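Skolerex Bench Cell for PC Service and Teardown

Equipment guide: what is in the package, what you supply, and what to budget

The Skolerex bench cell is a single-arm workstation for opening, stripping and refitting desktop computers. It is sold by Ketosdale to repair depots, refurbishers and college labs. This page covers the standard package and the costs that buyers most often leave out of their first estimate.

What the package includes

One robotic arm with controller and cabling
One two-finger gripper with standard fingertips
One wrist camera module with bracket
One slotted aluminum work table
One 3D-printed fixture plate for small parts
Sultasent cell software, first 12 months included
Operator training for two people

Computers, spare parts, network wiring and the safety assessment are not included.

Space and power

Allow clear floor on at least three sides of the table. The arm can hang from an overhead mount or stand on a pedestal, and the choice has to be made before we quote. Overhead mounting leaves the whole table free for a tower laid on its side, but it needs a frame or a ceiling that your building manager has approved in writing. The pedestal version is cheaper to install and easier to move later.

The controller runs on an ordinary wall circuit. Please give it a circuit of its own. Sharing one with a compressor or a heat gun has caused more support calls than any fault in the arm.

Fixtures

Every cell ships with one plate. It has raised posts and slotted holders for memory modules and other small boards. If you handle more than one family of machine, plan on a second plate, and order it with the cell so both go out in the same crate. Plates can be printed in-house from our files. Mortimer Tillman in applications will send the files on request and can change a holder size for you at no charge within the first year.

Grippers and wear parts

Fingertips are consumables. Our advice is to order 12 spare pairs with the cell. Suction heads and powered screwdrivers are quoted separately, and a quick-change coupling is needed if you want to use more than one tool in a shift.

Budgeting

Hardware is the easy part of the estimate. Buyers coming from manual benches tend to underestimate setup time. Set aside 84 staff hours for the first machine model, counting teaching, test runs and paperwork. Later models go faster when the case layout is similar. After the first year, software is billed annually per cell, and there is no charge for extra user accounts.

The standard hardware warranty runs 12 months. Extended cover is available up to 5 years and has to be bought before the first warranty ends.

Lead time

Standard cells ship 12 weeks after a signed order. Orders received by the end of February are built in the spring run. Overhead mounts add time for the site survey, which Aarne Jääskeläinen schedules directly with your facilities contact. Have a floor plan and ceiling height ready when he calls.

For a written quote, ask for part number 152 and tell us which mount you want, how many fixture plates, and the largest case you expect to put on the table.

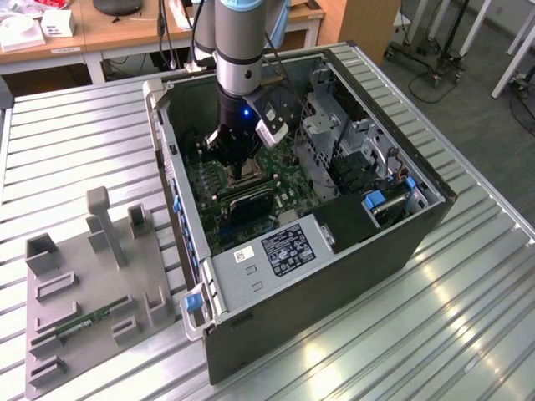
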